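The Keeper of the Arm
Reading time: 4 minutes

The post of Keeper was created under the ninth article of the Prydderch Bequest, and it carried a salary of 900 a year, the use of a bicycle and a set of keys. Gwawr Landeg was appointed to it in July. Her predecessor, Mr Dilwyn Phillips, had held it until his knees would no longer permit him to kneel, kneeling being a requirement of the post.

She was handed a ledger and a letter. The letter was from the Clerk to the Bequest, Mr Eifion Kneath, and it read in part as follows:

"The Keeper shall attend to the arm in the Florard room. The Keeper shall satisfy herself that it is level, that it is true and that it can find the pen. The findings shall be entered in the ledger. The Keeper shall not enter opinions."

The Florard room existed only in the machine at the Bequest's offices, and one entered it by sitting down at a desk and signing a form. Gwawr had supposed that a room of that sort would need no looking after. The ledger corrected her. It had been kept for 400 pages, and on every page something had moved by a little.

She began, as instructed, with the first article of attendance.

1. The standing of the arm

The arm shall be brought to rest with its fingers open and nothing held in them. The Keeper shall examine the black base from each side and shall confirm that it sits flat upon the boards. She shall then examine each joint in turn from the floor upwards. The pen shall be set upright on the white square, point uppermost.

Gwawr did all of this twice. On the first attempt she found that she had been admiring the door, with its round silver knob, and wondering what lay on the other side. Mr Phillips had evidently wondered too. In the margin of an early page he had written "Door: no instruction", and someone in the Clerk's office had struck it through as an opinion.

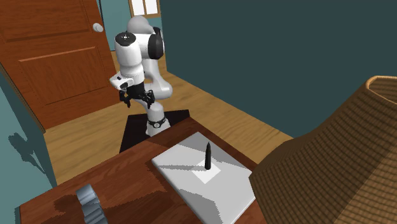
2. The truth of the fingers

The Keeper shall bring the gripper down to the table and shall open it wide. She shall look along both fingers from close by, and shall compare them with the drawing supplied by Cernico. Any finger that departs from the drawing shall be corrected in the settings and tried again. The limit of 2,000 trials in one sitting shall not be exceeded.

It was here that she met her difficulty. The left finger agreed with the drawing. The right finger agreed with the drawing. When she asked the arm to close upon the pen, however, it closed a hair to one side, and the pen went over.

She adjusted the right finger and the pen went over the other way. She put the setting back and wrote to Mr Kneath, who replied that the matter was one for the Keeper. She then wrote to Kaja Paju, who had made the original measurements for Cernico and had since retired to the coast at Flanaden. The answer came by return of post.

"Dear Miss Landeg," it said. "I am glad that the arm is still in service. Leave the fingers alone. Both are correct. When the room was made I was asked for a wrist, and I gave it the wrist of the one in our workshop, which had been dropped. Mr Phillips knew this. I believe he allowed for it by eye and did not like to put it in the ledger."

Gwawr read the letter at the desk. She went back through the ledger to the pages for the previous winter, where Mr Phillips's handwriting grew large and unsteady, and found beside each entry a very small pencil stroke, leaning to the left. She had taken them for slips of the hand.

She signed the form again and went in. She lowered the gripper until it was close over the wood, near enough to see the screws, and turned her attention from the fingers to what carried them.
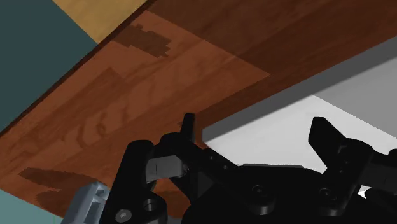
3. The entering of findings

The Keeper shall state what was found and what was done. She shall sign, and the Clerk's deputy shall countersign.

The deputy was Huw Morgan, who had countersigned Mr Phillips for many years and had never been asked to read the page. He read this one. It was dated 12th October, and it stated that the wrist had been turned by the width of one pencil stroke, that the arm had been asked for the pen, and that the pen had been lifted and put back on its square.

"There is a further line," he said. "It says, 'Mr Phillips was a careful man.' Mr Kneath will regard that as an opinion."

"It is a finding," said Gwawr.

He considered the article for some time, and then he signed beneath it and blotted the page.

Recent stories
The Lamp Inspector's Holiday
Minutes of the Drowned Parish
A Bicycle for the Clerk
Two Letters from Flanaden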